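Incidencia 971: la ruta guiada de Tarnano aparece con 677 km
Producto: Jistow Rutas, planes de grupo
Estado: cerrada (con reservas por mi parte)

Descripción
Organizo salidas guiadas en bici de montaña por los montes de Tarnano, grupos de cuatro como máximo. Desde la última actualización de abril, la ruta de media jornada que comparto con los clientes figura con 677 km y salida a las 9:00. La vuelta sigue prevista para comer. Dos personas me han escrito para preguntar por el nivel exigido y una ha cancelado, lo cual demuestra que alguien lee las fichas.

Comprobado por mi cuenta
Cerrar sesión y volver a entrar: igual.
Borrar la ruta y subir otra vez el GPX: igual, pero ahora sale duplicada.
Abrir el mismo GPX en el Rotetti del manillar: 20 km, como toda la vida.
Cambiar el idioma de la aplicación a italiano: 677 km, en italiano.

Respuesta de soporte
Gracias por contactar con Jistow. ¿Ha probado a reiniciar el teléfono?

Mi respuesta
Lo he reiniciado. También he reiniciado el Rotetti, que no tenía culpa de nada. Adjunto el GPX original y el exportado desde la aplicación.
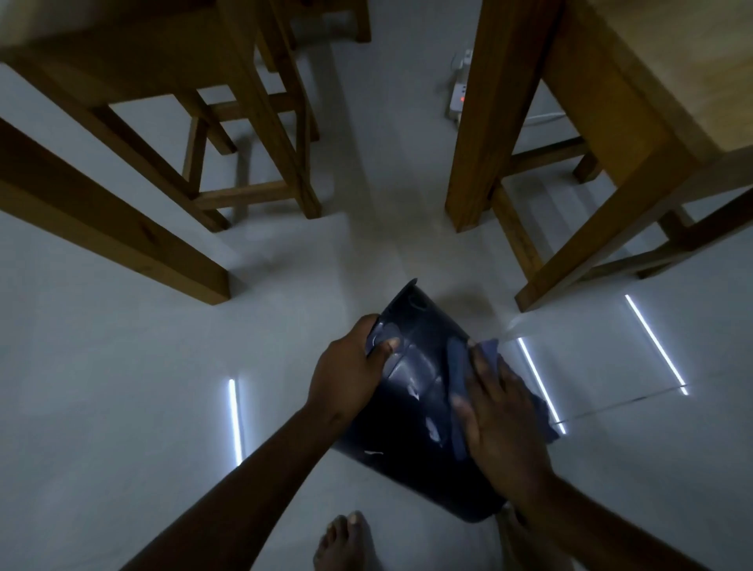 Comparando los dos archivos veo que el exportado lleva un punto de paso que yo no he puesto, llamado «Sorrentino». En mi mapa, Sorrentino es la fuente donde paramos a llenar bidones. En el de Jistow debe de ser otra cosa, bastante más lejos, y el trazado va hasta allí en línea recta y regresa con admirable disciplina.

Respuesta de soporte
Confirmamos que el buscador de lugares sustituye los puntos con nombre por la primera coincidencia de su base de datos. Como solución temporal, cambie el nombre del punto y vuelva a importar la ruta.

Resultado
Renombrado a «fuente 1». La distancia vuelve a 20 km y el desnivel a casi 200 m. El duplicado no se deja borrar desde el móvil; desde la web sí, al segundo intento.

Pendiente
El enlace antiguo sigue mostrando los 677 km a quien lo tenga guardado. Soporte dice que caduca solo, sin precisar cuándo. Mientras tanto mando el nuevo por correo y pido que ignoren el otro, salvo que vengan muy en forma.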